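Reading time: 5 min

KINER BEVERAGE HANDLING PROJECT
Minutes of the Incident Review Meeting
Held 13/12/2025, Turcotte Building, second floor meeting room

Chair: Kendra Charbonneau
Minutes: Wekesa Obura
Also present: representatives of the controls, mechanical and safety groups. One apology was received from the purchasing office.

1. Opening

The Chair opened the meeting and stated that its purpose was to review the spill fault on the two-arm bench, reference 2478, and to decide under what conditions work on the bench could go on. The minutes of the previous meeting were accepted with one correction: under item 4, "left arm" should read "right arm."

2. Account of the fault

Mr. Obura presented the account. The task in use was the drink preparation routine, in which the right arm handles the glass over the cutting board while the left arm waits on its own side of the table. During a run of the routine the right arm stopped with the glass in the gripper and the controller reported fault 39, which is a loss of agreement between the commanded and measured wrist angle. The arm held its position as designed. The wrist had by then passed the tilt limit set for a filled glass, and liquid was spilled onto the board.

The operator pressed the stop button. No person was inside the marked area. There was no injury and no broken glass.

The log shows that the wrist went on turning for 900 milliseconds after the first disagreement was recorded. The controls group confirmed that the hold should have been applied much sooner. 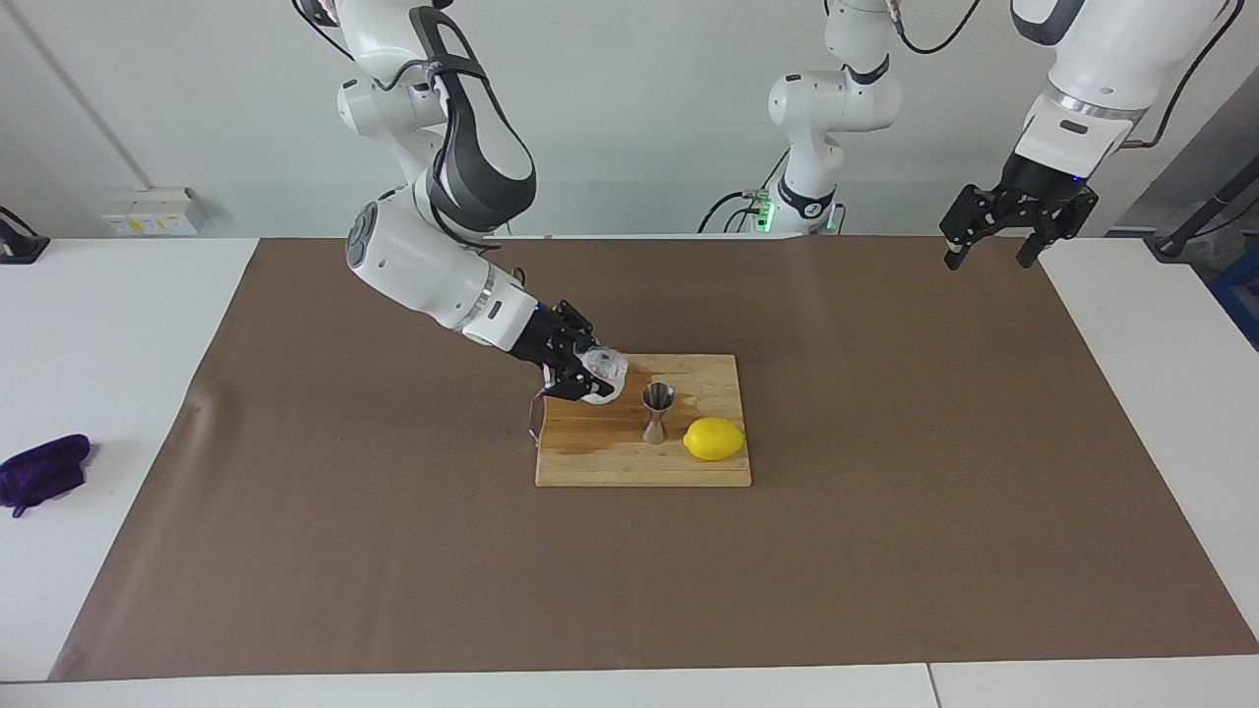
The safety group asked whether the gripper could have released the glass when the fault was raised. Mr. Obura replied that the grippers are set to keep their grip on any controlled stop, and that this setting was checked and found correct. The Chair asked that the check be repeated with the power removed completely, as the written procedure covers only a controlled stop.

A question was raised about the idle arm. The mechanical group noted that the left arm was not sent a stop command by the fault itself and came to rest only when the operator pressed the button. It had no motion assigned at the time. The meeting agreed that this was a separate defect and should be recorded as one. It was given its own line in the action list.

3. Cause

The controls group reported that the tilt limit is held in the routine and not in the arm controller. When the routine loses contact with the controller, even briefly, the limit is not enforced. The Kinel update installed earlier in December changed the length of time the controller will wait for a new message before it applies a hold. The release note for the update mentions the change, but the note was not passed on to the bench operators.

The mechanical group did not accept that the update was the whole cause. A cable near the wrist of the right arm had been reported as loose on an earlier shift and was tightened by hand. The report was entered in the paper log only and was never copied to the fault system. The mechanical group considers that an unreliable connection could produce the same disagreement in the wrist readings.

After discussion the Chair ruled that both causes would remain open. Neither is to be marked as closed until the fault has been reproduced with the update removed, and again with the cable replaced.

4. Condition of the bench and the work surface

The paper covering was discussed at some length. The safety group's view was that paper is acceptable for keeping the table clean but should not be counted as spill protection, and that the bench risk sheet wrongly lists it as such. The electrical outlets on the wall behind the table were also raised. The meeting agreed that the risk sheet must deal with liquid reaching the back of the table, whether or not any has done so.

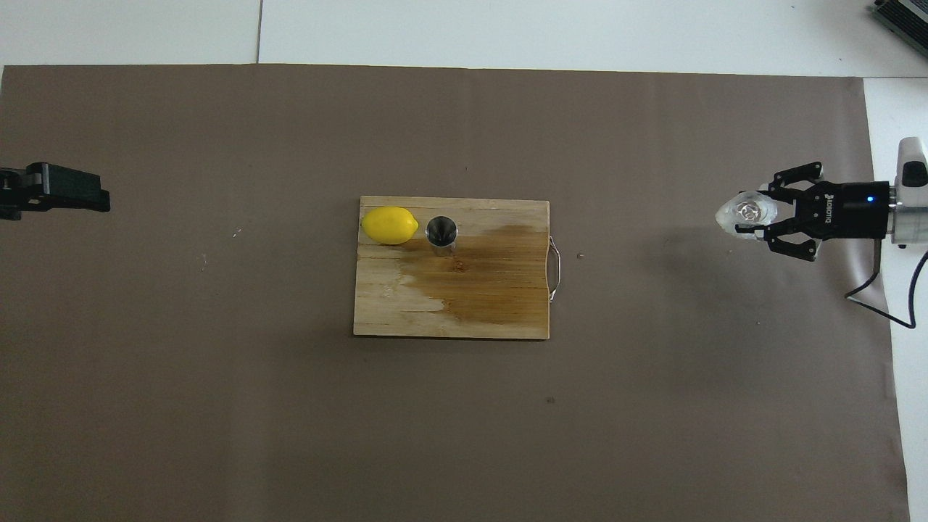 The mechanical group proposed that all runs use a tray with a raised edge under the board. The controls group objected that a tray would change the height of every object and would require the positions to be taught again. The Chair asked for a written estimate of the time needed before the matter is decided. In the meantime, runs may go on with empty glassware only.

Mr. Obura pointed out that a stained board may affect how reliably the vision software finds the objects resting on it. The controls group had not tested this. It was agreed that a clean board and a stained board would be compared under the same lighting - the result to be attached to the fault record.

5. Reporting

The Chair expressed concern that the loose cable had been known to one shift and not to the next. The present arrangement, with a paper log at the bench and a separate fault system, was described by two members as a duplication and by the safety group as a hazard. The Chair directed that from the next working day all faults, including those corrected on the spot, be entered in the fault system before the bench is restarted.

The external assessor, Govness, is to receive a copy of these minutes together with the controller log. The assessor's visit is not moved.

6. Actions

6.1 Controls group: move the tilt limit into the arm controller and show that it holds when contact with the routine is lost.
6.2 Controls group: link the stop commands so that a fault on either arm stops both. Recorded as a separate defect.
6.3 Mechanical group: replace the right wrist cable and keep the old one for inspection.
6.4 Safety group: repeat the grip check with power removed, and correct the risk sheet.
6.5 Mr. Obura: circulate the Kinel release note to all operators and obtain signatures.
6.6 Controls group: provide the estimate for teaching the positions again with a tray in place.

Runs with liquid remain suspended until 6.1 to 6.4 are signed off by the Chair. A minimum of 8 dry runs without a fault is required before the suspension is reviewed.

7. Other business

The mechanical group asked for a second set of spare gripper fingers. Referred to the purchasing office.

The date of the next meeting will be set once action 6.3 is complete.

Minutes recorded by Wekesa Obura. Approved for circulation by Kendra Charbonneau.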